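The case against the tasting menu

I paid 125 dollars for dinner at Queiroz and went home and ate toast. I want that on the record before anyone writes in to tell me I don't understand small plates.

My friend Tamara Horobets booked it. She'd read a glowing write-up and wanted company, and I'm weak when somebody else does the booking. We got nine courses. One of them was a radish. It was a good radish, I'll give them that, but it arrived with a speech, and the speech took longer than the radish did.

My problem with the tasting menu is mostly a problem with trust. You're told to put yourself in the chef's hands, and what that means in practice is that you can't say no to the beet foam. At a normal place, if the beet foam sells badly, it goes away. On a fixed menu it never has to sell at all. Everybody gets it and everybody has paid already. How would the kitchen ever find out it's bad?

Tamara says I'm missing the story. Apparently the courses at Queiroz follow a river from the mountains to the sea. I asked her which course was the mountains and she said the bread, maybe.
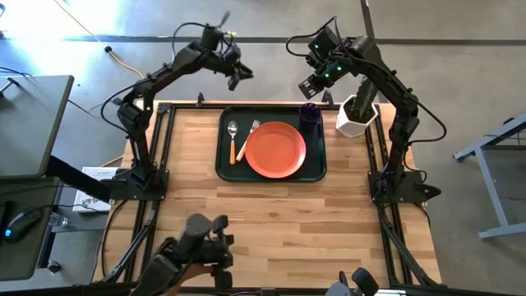 Wimelthorpe, October

A second try, then, because people kept telling me I'd picked the wrong restaurant. Bornard does a shorter version, 4 courses, no river. The man who runs the dining room is Gervásio Medeiros and I liked him. He told me the long menus are easier on the kitchen: you know what you're cooking, you know how many of each, and you throw out very little. I believe that completely. I just don't see why it gets sold to me as generosity.

The food was better. The lamb was really good and there was enough of it. But I still sat there wondering what I'd have ordered if they'd let me, and I think it would have been the lamb, then the lamb again.

I know the usual answers. It's an experience, it's theater, you wouldn't ask to change the third act of a play. Fine, but I've walked out of plays. Try doing that between the sorbet and the second sorbet, with the wine pairing lined up in front of you and a waiter folding your napkin every time you stand up.

And the sizes! There's a place called Planell on the way to my sister's that does a roast chicken, half or whole, and those are the only two decisions anyone needs from you. You get a plate, a fork and a pile of potatoes. I've been going for years and I have never once had the chicken explained to me.

Tamara wants to try somewhere new in the spring, with eleven courses and a waiting list. I've told her I'll come if I can eat first.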